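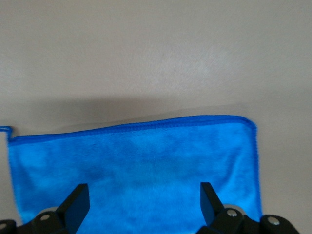
La visite du laboratoire de manipulation d'Imar, en mars, portait sur un seul sujet : le pliage de textiles par imitation, à partir de démonstrations téléopérées. Le groupe de visiteurs a été reçu par Ardalan Jafarzadeh, responsable du projet Ramau, dans la salle d'essais du rez-de-chaussée.

Le poste est simple. Une table claire et mate, un bras, une pince à deux doigts noirs, une petite caméra fixée au poignet. Le textile de référence est une serviette en microfibre bleue à bord surjeté. Le choix de la matière a fait l'objet d'essais préalables : la microfibre change de teinte selon le sens du poil, ce qui perturbe les méthodes de segmentation par couleur. Sur la serviette bleue, les zones sombres du centre et les zones plus claires des bords peuvent être prises pour des plis. L'équipe a donc renoncé à segmenter et fait apprendre directement la politique sur les images du poignet.

Le jeu d'entraînement compte un peu plus de 300 démonstrations, réalisées par 4 opérateurs. Chaque épisode part d'une serviette posée à plat, avec une orientation variable et parfois un coin relevé. La politique prédit des séquences de 8 actions, dont seule la première moitié est exécutée avant une nouvelle prédiction. Avec des séquences plus longues, la pince arrivait au bord avec une position périmée et se refermait à côté de l'ourlet.

Le résultat principal concerne la saisie. Dans la première version, nommée Orix, le point de prise était donné par un détecteur de coins séparé. La version actuelle n'en a plus. Elle approche l'ourlet de biais, descend jusqu'au contact, puis ferme les doigts. Selon Jafarzadeh, l'ourlet reste repérable même lorsque l'image est légèrement floue, alors que les coins arrondis donnaient des positions instables d'une image à l'autre. L'ombre portée derrière le tissu semble aussi servir d'indice de hauteur. Ce point n'a été vérifié que par masquage partiel de l'image et l'équipe le présente comme une hypothèse.

Nous avons assisté à 9 essais consécutifs, sans intervention sur le réglage. Deux ont échoué : une prise de deux épaisseurs au lieu d'une, et un glissement au moment de rabattre le bord. Les autres se sont terminés par un pli en deux acceptable, avec un décalage des bords que l'équipe ne mesure pas encore de façon automatique.

Les questions ont porté sur l'éclairage. Le reflet du plafonnier sur la table se déplace dans l'image avec le poignet, et les démonstrations ont toutes été enregistrées sous le même luminaire. Une campagne avec éclairage variable est prévue, de même qu'un transfert sur le banc de Moodley, dont la table est plus sombre.

À lire aussi
Moodley : visite du banc d'essai de préhension
Étalonner une caméra de poignet sans mire
Téléopération : durée des sessions et fatigue des opérateurs
Textiles et objets déformables : notes de lecture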